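Quick counter and microwave tips

Posting these fast before dinner, more when I get a minute.
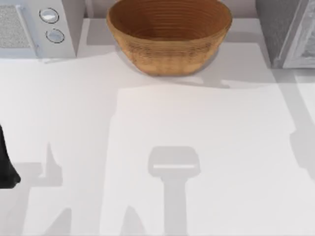 Smelly microwave - bowl of water, big squeeze of lemon, run it 3 minutes. Leave the door shut a bit longer. Wipe. Done.

Coffee rings on a white counter: baking soda and a few drops of water, make a paste, let it sit. Dont scrub hard. Rinse twice or you get a chalky film.

Knobs. If they pull off, soak in dish soap. If they don't, old toothbrush and a damp rag. Never spray right at them.

Vents get greasy faster than you'd think. Dry brush first, then a barely damp cloth. Unplug it!

Woven bowls and baskets - no soaking, they warp. Vacuum with the brush end, or a hair dryer on cool for crumbs.

Tried the Jolier cloths and the Nikell ones. Jolier leaves less lint. Nikell is fine for floors and teh car.

Onions go somewhere dark, away from the potatoes. Bananas by themselves.

Sticky label gunk: cooking oil, wait, wipe, then soap.

Cutting board smells like garlic? Coarse salt and half a lemon. Stand it on edge to dry, not flat.

Oven tips next, probably October.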